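Jelex Sourdough Mail Club – Questions I Get A Lot
Last updated September 5, 2019

Hi! I run Jelex out of my kitchen and I answer every email myself, which means I've typed some of these answers so many times I could do it asleep. Have a look through before you write. If your question isn't covered, write anyway, I like hearing from people.

What do I get when I join?

A little packet of dried starter, a card with feeding instructions, and a new recipe in the mail every month. The starter is named Irau (she's the older of my two, and much better behaved than Ccori, who smells like nail polish if I skip a single feeding). You only need one packet, ever. Please don't order three!

How long does it take to wake up the starter?

Mine takes 9 days from dry flakes to a loaf I'd give to a neighbor. You'll see bubbles way before that and you'll be tempted. I was tempted too, and I made a brick. Keep feeding it.

What flour should I use?

Plain unbleached all-purpose from the grocery store is fine. I throw in a spoonful of whole rye when things look sluggish, and it perks right up. The fancy stone-ground stuff is lovely but save it for the dough – you're going to be pouring half of this down into the compost for a week.

There's gray liquid on top. Did I kill it?

Nope! It's hungry. Pour the liquid off or stir it in, then feed it. Pink or orange streaks are a different story, and so is anything fuzzy. Toss the whole jar if you see those and email me for a new packet, no charge.

Do I need a Dutch oven?

It helps a lot with the crust. Before I had one I used a heavy soup pot with foil crimped over the top, and that bread got eaten just as fast.

How hot should the water be?

Lukewarm, like a baby's bath. For the dough, I'm only fussy about the temperature at the end: I pull my loaves when the middle reads 208 on a probe thermometer. That's Fahrenheit. Someone in Canada asked, and I'm sorry about that card. 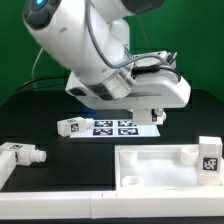

I've since fixed the wording, so anything mailed after June has both numbers on it.

Do you ship outside the US?

Canada, yes. Everywhere else, not yet. Customs forms for a bag of beige flakes are no fun at all, and I had 2 packets come back to me looking like they'd been stepped on.

Can I skip a month or cancel?

Sure, either one. Reply to any club email and say so. I mail on the first, so try to catch me before then.

Is the Varik flour bundle coming back?

I hope so! The mill sold out of that wheat and I'm waiting on the new harvest like everybody else. I'll put a note in the newsletter when I have bags in my hands.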